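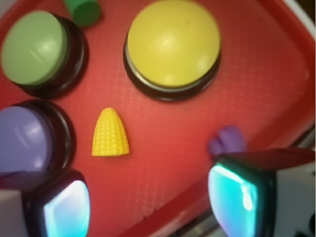
Photo: wrist camera, Lamura bench diary

Monday, Oct 15, 2018

The whole day went to the grippers. I promised myself in July that I would compare the two pairs of fingers properly, with the same tray and the same things in it, and only today I sat down and did it. I write while my tea is still warm, so that I do not make it nicer tomorrow than it was.

The two candidates are the Dilis fingers, with the lit blue pads, and the older Cavar fingers, which have plain rubber and no light. The arm was the same for both, the controller also. I changed nothing in the speed. For the tray I kept the red one with the big push buttons and the small toys, because it is difficult in the way that a real table is difficult. The buttons are wide and round on top, and the corn is small and lies between them, so a wrong approach touches something it should not touch.

I started with Dilis. I made 73 attempts before lunch, all of them on the corn and the small purple toy at the right side. The corn went better than I expected. When the fingers come down along its length they slide off the rounded tip, but when I turn the wrist and take it across the middle, the rows of kernels help and it stays. The purple one is another story. It is lumpy, and each time it was lying on another side, so I can not say that I gave the same test twice. I wrote this in the notebook with a question mark.

The pads trouble me a little. The light is strong, and in the wrist picture they are the brightest thing, brighter than the shine on the yellow button. I lost one hour to this. The program which finds the objects marked the right pad as an object two times, and the arm waited for an answer about its own finger. In the end I put a mask over the lower corners of the picture. It is not beautiful but it works. I must ask Dilis if the light can be made weaker by a setting, I did not find it in the manual.

After lunch, Cavar. To change the fingers takes me 18 minutes, which is too long, and one of the screws is already tired. The Cavar fingers are narrower and see better between the green button and the yellow one, if I may say that fingers see. With them I could reach the little green piece at the far side of the tray and lift it without pressing anything. With Dilis I pressed the yellow button almost every time I tried. On the other hand, the Cavar rubber is hard and the corn jumped away from it like a pea from a fork.

I made only 30 attempts with Cavar, so the comparison is not fair yet. I will not write any percentage before the numbers are equal. I know how it goes, somebody sees a percentage and then it lives for years.

One more thing, about the camera. The one at the wrist is good near the middle and soft at the edges. The rim of the tray becomes unclear, and objects behind the right finger are half lost. Vasiliauskas sells a small lens with less of this problem, but it stands out further and I am afraid that it will hit the rim when the arm tilts. Perhaps I can borrow one before buying. I measured the space with a paper strip and it is very narrow.

The controller stopped once, at the end of the afternoon, with the message about joint temperature. I let it rest, opened the window and cleaned the desk. Then it continued without complaint.

My feeling tonight is that I would take the Dilis fingers for soft and bumpy things and keep Cavar for the tight places, but there is only one arm and I can not change screws all day. Tomorrow I finish the Cavar series, with the tray turned to the other side. I should also buy new screws. M3, the short ones, and not forget the tape for the floor cable.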